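Ritura board-writing project
Progress report to the Garnenden fund, second period
Prepared by Lumturie Jurić with Senad Petek and Boris Pavlović

Dear Vlasta,

We had a fault to deal with this period, and I'm happy to say it has taught us more about the arm than the whole first period did. I want to give you the full story of it, and then tell you where the money and the schedule stand.

First, the short version. The arm pressed a marker into the board much harder than it should have, and the force stop that is supposed to catch this did not catch it in time. Nobody was hurt and no one was inside the taped line. The pen was ruined, the board has a small dent near its right side, and one finger pad had to be replaced. We stopped all writing for two weeks while we worked out why.

What happened

We were running the June set of single strokes: a straight downstroke, then the same downstroke with a hook at the bottom. These are the simplest shapes in the plan, and we picked them because the hook makes the arm change direction while it is still in contact. It had been going so well! On the run that failed, the downstroke was fine and the arm reached the turn. At the turn it should back off a hair before moving sideways. It pushed in instead. The limit for pen force is set at 12 newtons. The log shows a peak of 65 before the arm halted.

Boris hit the stop button at the same moment the arm stopped by itself, so we can't say which one came first. The log only records that both happened. I'd rather tell you that than claim our safety limit did its job.

Why it happened

It took us a while to get there. Our first guess was the board. It stands on a rolling base, and Senad thought it might have crept toward the arm over a long session. We measured it, and it had moved a little, but by far less than would explain a reading like that.

The second guess was the right one. A cable near the gripper runs in a loose loop so the wrist can turn. When the wrist rotated for the hook, the loop pulled tight and tugged on the side of the force sensor. The sensor read that tug as the board pushing less than expected, so the controller did what it was told and pressed harder. The harder it pressed, the more the wrist leaned, and the tighter the cable got. Senad reproduced the false reading with the pen out and the gripper well clear of the board, just by turning the wrist by hand. That was a great afternoon. We had been chasing this thing for days and suddenly there it was on the screen, as plain as anything.

The slow stop was a separate problem. We had been smoothing the force signal to get nicer lines, and the safety limit was reading the smoothed signal too. That delay came to 172 milliseconds, much too long with a rigid pen against a rigid board. The mistake was mine. I set up the smoothing and didn't check what else was listening to it.

The project board, with no writing in view in the first picture and pen strokes in the other two: 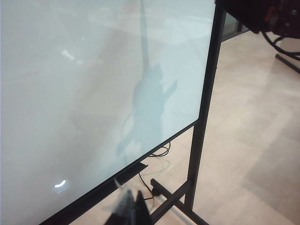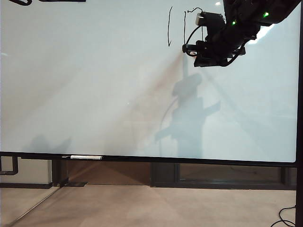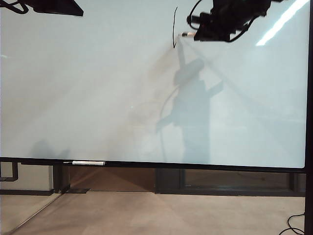

Ritura progress report, no. 2

What we changed

The safety limit now reads the raw signal. Smoothing is still there for the line quality, but it sits on its own path and can't slow a stop. We also added a second check that compares the force reading with how far the wrist has turned, and halts the arm if the two don't agree.

The cable has been rerouted with more slack and a clip farther up the arm, so the wrist can go through its full turn without pulling on anything. Before each session whoever is running the arm now takes the wrist from one end of its travel to the other, away from the board, and watches the force reading. If it wanders, we don't write.

We also lock the wheels on the stand and mark the floor beside them. The creep didn't cause this fault, but it was real and it was easy to fix.

Biljana Atanasov from the Spahić workshop came over to look at the changes before we started again. She asked for one more thing, a pen holder with a spring in it, so that a bad push has somewhere to go. I think she is right. The first version is drawn and we would like to have it on the arm early in the next period.

Where that leaves the schedule

We are two weeks behind on letters. Single strokes are running again at reduced speed, and the hooks look lovely — smoother at the turn than they were before, which we did not expect from a safety fix. My guess is that the cable had been spoiling the turns all along in a small way, and we had been blaming the pens.

Curves come next, then the first full letters. I would like to keep the reduced speed until the spring holder is fitted, even if that costs us a little more time. The demonstration at Bindari can still go ahead, with a shorter word list than the one in our proposal.

Budget

The repair was small: a finger pad, cable clips and a box of markers, all paid from the consumables line. We have left the dented board in use, and we keep the strokes away from the dent. The spring holder was not in the plan. Spahić will make it at cost, and we ask to move the unspent travel money to cover it. Could you let us know if that needs a form?

One request

If any other Garnenden projects have an arm working in contact with a hard surface, we would be glad to share the log and the wrist check with them. Boris has written it up on a single sheet and it needs no special software. It takes a couple of minutes to do, and I wish we'd had it from the first day.

With thanks for your patience this period,

Lumturie

Filed under: Project reports / Robotics / Faults and safety

Recent reports
Ritura: progress report, no. 1
Ritura: choosing a pen and a board
Bindari: notes for demonstration teams
How to request a budget change

Contact the Garnenden office | Copyright Garnenden | Back to top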